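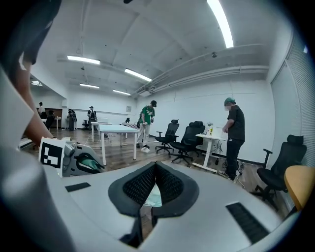

A hand-held gripper in use at the Trendberg test room in Hollis. Photo: Trendberg

Trendberg Publishes Results of Hand-Held Gripper Comparison

HOLLIS, August 2022 – Trendberg, an independent test group for automation equipment, today released the results of its first side-by-side comparison of hand-held grippers. The study covers two commercial models, the Gridora G and the Wevberg Two, and is intended for companies and schools that plan to record manual tasks for later use on robot arms.

Operators completed 2000 trials with each gripper at the Trendberg test room. Tasks included picking up small bottles, moving game pieces, opening drawers and passing an object from one hand to the other. Each trial was recorded by the camera on the gripper and scored afterward by staff who had not taken part in the session.

The two models produced similar scores on larger objects. Differences appeared with thin and smooth items, where the Gridora G completed 1759 of its 2000 trials without a drop or a second attempt. The Wevberg Two scored lower on those items but was rated more comfortable in sessions lasting longer than an hour. Operators also reported that its trigger required less force.

Trendberg also looked at how well the position of each gripper could be recovered from its own video. Markers with printed black and white patterns were tracked reliably at normal working speed. Tracking was lost most often when an operator's arm passed between the camera and the marker, or when the gripper was turned quickly toward overhead lighting. The report recommends that users check marker placement before every session and repeat the check whenever finger pads are changed.

Pad wear was recorded separately. Pads on both models were replaced after every 200 trials, and the report includes notes on the condition of each set. Trendberg advises buyers to ask suppliers about the price and delivery time of replacement pads before placing an order.

The comparison did not cover motor-driven grippers, and the results should not be read as a measure of how either product performs when mounted on a robot arm. A second round of testing, using the same tasks with arm-mounted versions, will begin in September.

The full report, including the task list and scoring sheets, is available free of charge on the Trendberg website. Printed copies may be requested from the Hollis office.

About Trendberg
Trendberg tests grippers, cameras and controllers for small and mid-sized manufacturers. It accepts no payment from the makers of the products it reviews.

Media contact: Trendberg Press Office, Hollis

###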